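Melamine or phenolic trays for a 68-seat canteen?
Forum: Front of House Equipment > Trays and Carts
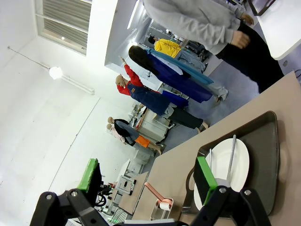
rcropper
Posted June 2020
We run a 68-seat staff canteen at the Dunmore site and need to replace the whole tray stock. The current trays are pressed melamine and the surface has crazed after repeated trips through a conveyor dishwasher. Final rinse is hot and the drying section is short, so they get stacked wet. I want a tray with a raised rim, rounded corners and a handle opening in the end, like the dark one with the white round plate in it, but I have two quotes and they disagree on material. Warelen offers a phenolic laminate. Drurwood offers polypropylene with a textured face. Order would be up to 1000 pieces. Any data on edge wear?
Ruth Cropper

fultovitz_kitchens
Reply 1
Phenolic is stiffer and takes heat better. The weak point is the cut edge. If the handle opening is punched after pressing and the edge is left raw, water gets into the core and the layers lift from there. Ask Warelen whether the opening is molded or punched, and whether the edge is sealed.

trayline
Reply 2
Disagree on phenolic for this use. We logged 3000 wash cycles on polypropylene and the only failure mode was warping, all of it in trays stacked hot under load. Let them cool on edge in a rack for a few minutes and it goes away. It also costs less to replace.

fultovitz_kitchens
Reply 3
Warping is a failure. A tray that rocks on the rails spills soup. Which rack spacing did you use?

trayline
Reply 4
Standard peg rack, one tray per slot. The rocking ones came from the early batch, before we changed the stacking. I did not say zero warp.

c_duangkaew
Reply 5
Check the dryer before buying anything. Polypropylene holds droplets - more so with a textured face - and a short drying section will send it out wet. Rinse aid dose matters more than the tray brand. We were underdosed for most of a year and blamed the trays.
Chanida

rcropper
Reply 6
Dose was last set in November by the previous contractor, so that is worth checking. Warelen replied: opening is punched, edge is sealed with a lacquer. They would not give a cycle figure for the lacquer.

fultovitz_kitchens
Reply 7
Then ask for samples. Put 23 through the normal wash with the daily load and look at the inside of the handle opening first.

trayline
Reply 8
Same number from Drurwood, same machine, same weeks. Check them on a flat counter, face up, and press each corner.

rcropper
Reply 9
Samples requested from both. Dosing pump is being recalibrated before they go in.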